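4.3 Wrist camera: mounting, aiming and the hand-tracking check

Read this section before you open the Fovex quick-start card. The card says the wrist camera is "ready out of the box." Ours were not, and neither were the two at Kasitthorpe. Set aside an evening for the first arm.

What you need: the 3 mm hex key, the camera bracket, the short cable (not the long one in the same bag, which snags at the elbow joint), and a second person for steps 5 to 8.

1. Power the arm down at the controller and wait for the brake to click. The software stop does not count as powered down, whatever the status light claims.

2. Seat the bracket on the wrist flange with the notch facing the gripper. Start all four screws by hand, then tighten them in a cross pattern.

3. Route the cable through both clips. Turn the wrist by hand to each end of its travel. If the cable goes tight at either end, start again from the flange.

4. Power up and open the live view. Gurier will offer to run automatic aiming. Decline it. Adaeze Iyamu tried it on three arms and ended up setting every one of them by hand anyway.
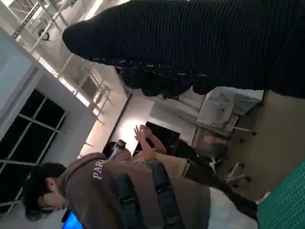

Background clutter is the main thing that spoils the tracking check, and the manufacturer's advice to "use a tidy room" is not much help in a working one. Look at the live view before you press Start. People close to the lens matter most: a stretch of dark ribbed knit can take up the upper right of the view, as it does in this one, and leave much less room for the hands you want, even when they are raised with the fingers spread. A bright patch on the wall behind is worth dealing with too. Dim the lamp or turn the arm.

5. Ask the second person to stand at the taped line, hands up and open, and hold still.

6. Press Start. The progress bar reaches the end long before the check is done — wait for the tone.

7. Read the score. Gurier calls anything over 160 a pass. We don't accept less than 184.

8. Save the result under the arm's own number. The default name overwrites the last one without asking.

CAUTION: Keep everyone out of reach while the arm is moving between poses. The "person detected" pause is slow, and it has missed people standing side-on. Keep a hand on the stop button.

NOTE: Okafor sells an aiming jig for this bracket. Halima Ajayi borrowed one in April and found no difference in the scores. Save your money unless you change cameras often.

If the score drops after a good first run, check the screws from step 2 before you touch any settings. The support line will tell you to reinstall the software — do that last.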